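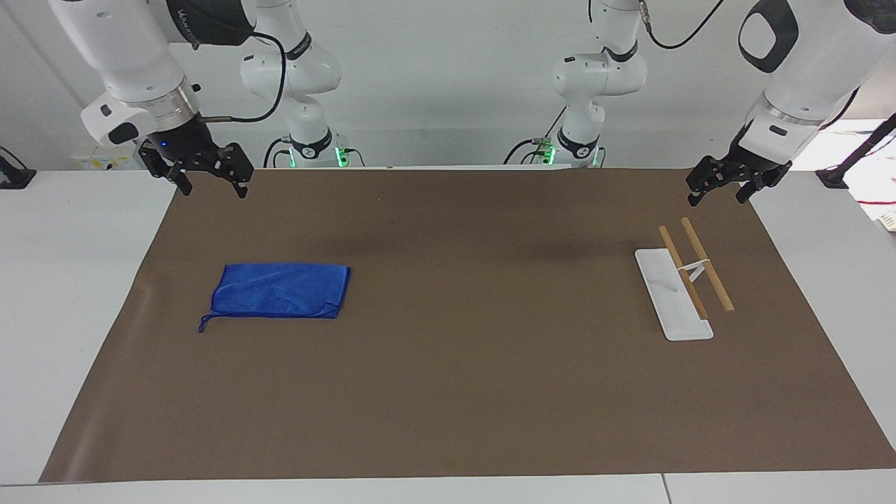
Gripper with its fingers spread over the far edge of the work surface.

Notes from the Durner plant visit, Utalport, October

Durner blends and bottles household degreasers, mostly oven and range hood products. Zainab Nwankwo, the process lead, took us through the blending hall first. Two tanks are in service, each rated at 3,000 liters. The alkaline oven gel is mixed cold. Thickener goes in last, at low shaft speed, to limit trapped air. A batch is held until viscosity and pH are both signed off.

The filling line runs 9 heads on trigger bottles. Changeover from gel to spray took 41 minutes by the shift log, most of it flushing. Rinse water goes to a neutralizing pit and is tested before discharge.

Chiamaka Omoregie covered soil testing. Steel panels are coated with a fat and sugar mix, baked, then weighed before and after cleaning. The Osagie formula is fume-free and needs a longer dwell time than the older Stidham gel. We asked for panel data on enameled surfaces and were told it would be sent.

Open points: cap torque records, shelf life at high storage temperature, label wording for aluminum trim.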